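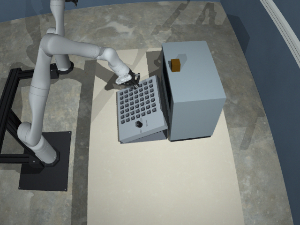 Wevulard: Frequently Asked Questions

Last updated October 12, 2021

What is Wevulard?

Wevulard is a method for training robot arm policies in simulation with randomized camera positions and lighting. It was developed at the Irkisach lab. The policy gets camera images and joint angles as input and puts out joint targets. It gets no object positions at any point, during training or testing.

What is Trarnside, then?

Trarnside is the set of simulated rooms we train and test in. You can use Trarnside without Wevulard, and some groups do. Wevulard has only been tested on Trarnside so far.

What are the tasks?

The June release has six. The button task is the one most people start with: the arm has to reach a given button on the tilted control panel and press it. The others use the knob, the cabinet and the small cube.

How are the cameras randomized?

At the start of each episode we draw a position, a height and a tilt for every fixed camera. We do not filter out bad draws. Some of them land low and close to the cabinet, so that it covers a large part of the view and hides some of the arm. Early versions threw these views away, and the resulting policies stopped moving as soon as something came between the camera and the gripper. Keeping them in fixed most of that.
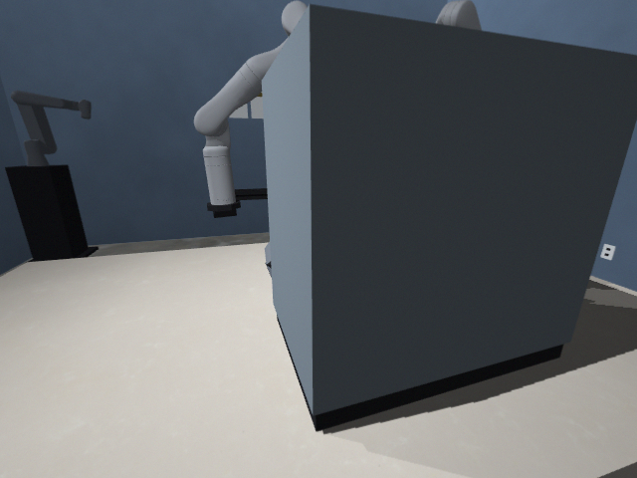
Does the policy know which views are blocked?

No. There is no occlusion flag in the input. We tried adding one and saw no gain on four of the tasks. On the other two it made training less stable, so we took it out.

Why do you randomize the light separately?

Shadows were our largest single source of failures. A hard shadow edge on the floor can look a lot like the edge of an object, and the shadow of an arm moves when the arm does. With the light direction fixed, policies learned to use the shadow as a depth cue and then failed when we moved the light. Wevulard redraws the light direction every episode, independently of the cameras. The floor textures keep their stains and blotches for the same reason – a clean gray floor made the problem too easy.

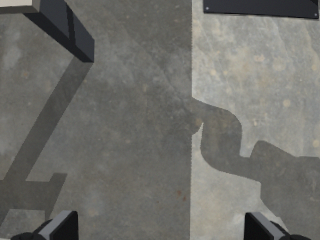

View down past the open gripper, with an arm's shadow on the lit concrete.

How much does it help?

On the button task, success under unseen lighting rose by 30 percentage points compared with the same network trained under fixed light. The gain on the cube tasks was smaller. Under the original lighting, the fixed-light policy is still slightly better, and we report both.

How long does training take?

About 2 days per task on our machines. Rendering takes up most of that time.

Has it been run on real hardware?

Not yet. All published results are in simulation and should be read that way.

Can I use a different renderer?

Trarnside calls the renderer through a small layer named Coman. If you write a Coman backend, the tasks and scoring will work without changes. Expect to retrain, though – policies trained with our backend did poorly on the one other backend we tried.

Where do I report a bug?

Use the issue tracker and include the episode seed. Without the seed we can't rebuild the camera and light settings.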